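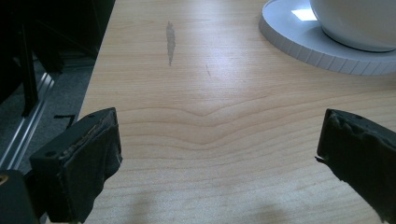
要认识杰尔索普（Jellthorpe）这样的海岸聚落，最好先把它的地层弄明白，因为村子里几乎每一条路、每一道石墙，都是顺着岩层的走向安排的。初学的同学一听到“向斜”两个字就有些发怵，其实不必紧张，我们平日里见惯的东西就能帮上忙：浅色木桌面上那些蜜色的纹理，大体横着延伸，到了中间一齐往下弯，汇成一个浅浅的V字，然后又向两边抬起来，一层叠着一层。木纹的成因和岩层当然完全不同，但把这个形状记在心里，再去读杰尔索普海崖的剖面图，就会觉得亲切多了。

# 第4章　海崖、谷地与村落

杰尔索普位于凯德塞奥（Kedeseo）湾的北侧，海崖最高处海拔103米，往南渐渐低下去，到阿里耶（Aryee）溪的入海口便与沙滩相接。沙滩长200米，退潮时露出大片平坦的岩台，涨潮后只剩窄窄的一条，所以本地人出门赶海，总要先看一看潮汐表（这个习惯，我们做野外实习的时候也请一定学起来！）。

说到地名，这里有一处常让外来人糊涂的地方。“杰尔索普”原先指的是谷地南面高处的老村，那里背风，井水也好；海边的房屋是后来才陆续盖起来的，起初只是存放渔网和石灰的棚子，慢慢住了人，也就跟着用了老村的名字。如今两处聚落相距2公里，由一条沿溪的小路连着，路面颇陡，雨后尤其难走。

内陆的科姆代尔（Komdale）则是另一番样子。那里岩性较软，谷地开阔，村民多以牧羊为业，到了九月，羊群从高处的草场赶下来，一路要穿过阿里耶溪上的石桥。

本章先讲海崖的岩层与侵蚀，再讲溪谷的形成，最后回到聚落的选址。阅读时请把书后的地形图摊开放在手边，遇到地名就找一找，慢一点没有关系。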